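講演メモ「小さな宿に連泊するということ」
旅の話を聞く夕べ 2024年4月1日
(話す用。読み上げなくてよいところはカッコに入れてあります)

皆さん、こんばんは。足元の悪いなか、こんなにお集まりいただいてありがとうございます。うしろのほう、聞こえていますでしょうか。聞こえにくかったら遠慮なく手をあげてくださいね。私、話しているうちにだんだん声が小さくなる癖がありまして。

(ここで水をひと口)

今日は宿の話をします。といっても、星がいくつの立派なホテルの話ではありません。港町の坂の途中にある「アンディッツ」という小さな宿に、昨年の八月、一週間ちょっと泊まってきた、その話です。客室は少なくて、朝ごはんは一階の食堂でみんな一緒にいただきます。駅からは歩いて67段の石段をのぼるんですが、この石段がまあ、夏場はこたえます。荷物の大きい方は、駅前の「ゲーラ」という喫茶店に頼むと、夕方に宿まで運んでもらえます。私は三日目にそれを知りました。悔しかったですねえ。

(笑いが起きなくても先へ進む)

連泊のいいところは、まず、部屋に帰ってくるという感じがしてくることです。一泊だと、荷物をほどいて、すぐまた詰めて、それで終わってしまいますでしょう。三泊目くらいになると、廊下の電気のスイッチがどこにあるか、手が覚えているんですね。夜中にお手洗いに立って、暗いなかでちゃんとスイッチに手が届いたとき、ああ、ここに住んでいるみたいだなと思って、ひとりでうれしくなりました。

それから宿代のこと。気になる方が多いと思うので先に申し上げておきますと、連泊の割引は四泊目から効きます。予約サイトでは出てこなくて、電話かメールで直接お願いした場合だけです。ご主人に「どうして書いておかないんですか」と伺ったら、「聞いてくれた人と話したいから」とおっしゃっていました。商売としてはどうなんでしょうね。でも私はそういうところが好きで、また行きたいと思ってしまうわけです。
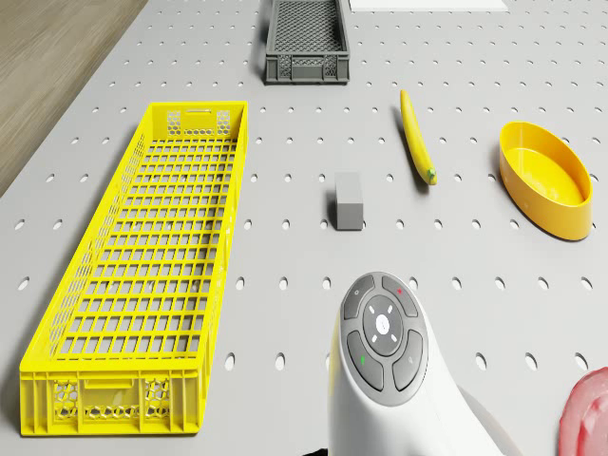

マイアラ・アマラルさんからは、事前のお便りでこんなご意見をいただいています。連泊は確かに落ち着くけれど、自分は同じ宿に四日もいると朝ごはんに飽きてしまう、二泊ずつ宿を替えるほうが町のいろいろな顔が見られて楽しいのではないか、と。

これはですね、おっしゃるとおりだと思います。私も若いころは毎晩宿を替えておりました。ただ、朝ごはんに関しては、少しだけ宿の肩を持たせてください。アンディッツでは、前の晩に「明日は軽めで」とひとこと言っておくと、おかゆにしてくれます。パンがいい方は「シュトルテック」というパン屋さんが坂の下にあって、そこの丸パンを取り寄せてくれます。二泊の方にももちろん同じようにしてくださるんですが、遠慮せずに頼めるようになるのは、私の場合はやっぱり三日目あたりからでした。

(時間を見る。押していたら次のお風呂の話は短く)

お風呂は共同で、夜は十時まで。小さいお風呂ですから、混む時間は混みます。ねらい目は夕食の前です。海のほうに窓がひとつあって、ちょうど船の明かりがつき始めるころに入ると、なんともいえない気持ちになります。タオルは部屋にあるものを持っていってください。ドライヤーは一台きりで、これは譲り合いです。私はここで知り合ったご夫婦と、いまだに年賀状のやりとりをしています。

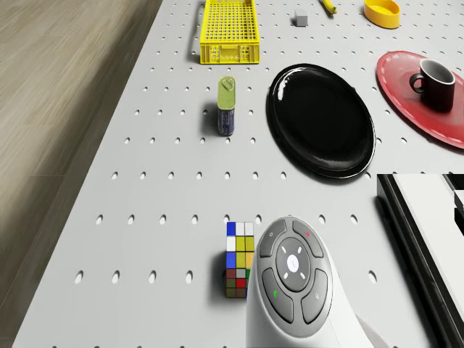 お風呂あがりには、二階の読書室にぜひ寄ってみてください。本が333冊あるそうで、ご主人がご自分で番号をつけています。100番まではほとんどが船の本、そのあとは急に料理の本が増えます。奥さまと一緒になられたころだそうです。そういう話が聞けるのも、毎晩同じ椅子に座っていたおかげかなと思っています。

さて、困ったことも申し上げておかないと不公平ですね。まず壁が薄いです。お隣のくしゃみが聞こえます。耳栓をお持ちください。それから冷房は各部屋にありますけれども、廊下は暑いです。洗濯機は宿にはなくて、坂をおりたところの「プレナー」というコインランドリーまで行きます。宿からおよそ819歩、これは雨で一日やることがなかった日に数えました。帰りはのぼりですから、洗濯物は少しずつ持っていくのがいいと思います。

(ここで質問を受ける。よく出るのは次のふたつ)

ひとり旅でも大丈夫か。大丈夫です。食堂に窓向きのひとり席があります。話しかけられたくない朝は、そこに座ればそっとしておいてもらえます。

予約はいつごろ取ればよいか。八月は早めに、春のうちに電話を入れておくと安心です。つながらないときはお昼どきを避けて、もう一度かけてみてください。ご主人、お昼は買い出しに出ていることが多いので。

(残り時間があれば、帰る日の朝におにぎりを持たせてもらった話。なければ宿の電話番号を書いた紙を入口の机に置いてあることをお伝えして、お礼を言って終わる)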